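Caring for Wooden Worktops and Dining Tables

Household Information Service: Kitchen and Dining

Butcher-block and other solid timber surfaces are supplied in many of the shared residences and community kitchens covered by this service. They are durable, but they respond to water, heat and neglect more readily than stone or steel. The following advice applies to kitchen benches, meal tables and workbenches with an oiled finish. Residents whose tables have a varnished or lacquered finish should refer to the separate sheet on sealed furniture, as oil should not be applied to those surfaces.

Daily cleaning

Clear the surface completely before wiping. Cups, trays and plates that are left in place and wiped around tend to leave rings, and crumbs collect beneath their rims.

Wipe with a cloth that has been dipped in warm water with a little dishwashing liquid and wrung out well. Work along the grain. Follow with a second cloth dampened in plain water, then dry immediately with a clean tea towel. Water must not be left to evaporate on its own, particularly at the ends of the table, where the cut grain absorbs moisture quickly.

Do not use scouring powder, bleach, ammonia or steel wool. Steel wool leaves fine particles which may rust and mark the timber black. Spray-and-wipe products intended for laminate will strip an oiled finish over time.

Where a table has a metal frame or edge rail, run a dry cloth along the join between the metal and the wood. Damp crumbs trapped there are a frequent cause of dark staining.

Removing common marks

White rings are usually caused by moisture held in the finish. Leave the table uncovered overnight. If the mark is still visible, rub a small amount of food-grade mineral oil over it with a soft cloth and wipe off the excess after 12 hours.

Dark rings indicate that water has reached the timber itself. Light sanding will be required (see below).

Tea, beetroot and tomato stains may be treated with coarse salt and half a lemon. Rub gently, leave for several minutes, rinse with a damp cloth and dry. Beetroot may need a second treatment.

Grease should be blotted with paper towel, not rubbed. Sprinkle with bicarbonate of soda, leave for an hour, and brush off.

Candle wax should be allowed to harden before it is lifted with a plastic scraper. Metal knives are not to be used for this purpose.

Sanding and oiling

Oiling is recommended twice a year for dining tables and every second month for benches used for food preparation. November is a suitable month for the first treatment, before the heavier use of the holiday period.

1. Clean the surface as described above and allow it to dry overnight.

2. Sand lightly by hand with 200 grit paper, always in the direction of the grain. Paper as fine as 4000 grit is sold for polishing and is of no use here, as it closes the surface and the oil will not penetrate.

3. Remove all dust with a barely damp cloth. Allow to dry.

4. Apply food-grade mineral oil with a lint-free cloth. Use enough to darken the timber evenly, and include the edges and, where they can be reached, the undersides.

5. Leave overnight. Wipe away any oil remaining on the surface.

6. Repeat if dry patches are visible.

Cloths used with linseed, tung or other drying oils can heat up and ignite without a flame. Spread them flat outdoors to dry, or soak them in water in a lidded metal tin, before disposal. They must never be placed crumpled in an indoor rubbish bin.

Residents who prefer a wax finish may apply Løken board wax after the final coat of oil. Kistano paste is also held in the maintenance store. It is a furniture polish and is not to be used on any surface that comes into contact with food.

Setting the table

A few habits at mealtimes will reduce the need for repairs. Hot pots and baking dishes are to be placed on a trivet or folded towel. Serving dishes are best grouped on a tray, which contains spills and allows everything to be carried back to the kitchen at once. A tray with a raised rim is preferred, and its base should be checked for grit before it is set down. 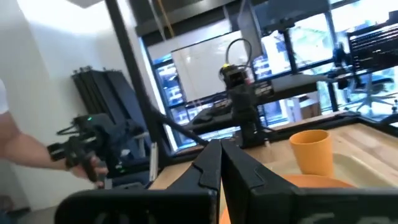

An orange cup and a shallow cream tray with a raised rim on a butcher-block tabletop.

Felt or cork pads may be fixed to the base of heavier trays and fruit bowls. Pads should be replaced once they become compressed or greasy. Do not use rubber mats on oiled timber, as some types leave a permanent imprint.

Brightly coloured plates and cups should be fully dry underneath before they are put out. Unglazed foot rings on ceramic pieces will scratch timber if dragged, and crockery of this kind should be lifted when it is moved.

Tablecloths are permitted but should be removed after each meal. A damp cloth left on the table can cause the timber to discolour and may encourage mould.

Position in the room

Keep timber tables clear of heaters and out of strong afternoon sun. Boards dry unevenly in these positions and may cup or split. Where this cannot be avoided, turn the table end for end every few months so that it colours evenly. Long items stored upright against a nearby wall should be secured so that they cannot slide and strike the table edge.

Reporting damage

Splits, loose joints and wobbling legs should be reported before the table is used again. Residents are asked not to fill cracks with general-purpose putty, which must be dug out before a proper repair can be made.

Reports may be left at the maintenance desk, extension 1464, for the attention of Hafþór Vídalín. Please state the room, the type of surface and whether any product has been applied. Requests for oil, sandpaper and felt pads are handled by Octavian Sârbu at the same desk. Sanding blocks are lent overnight and should be returned clean.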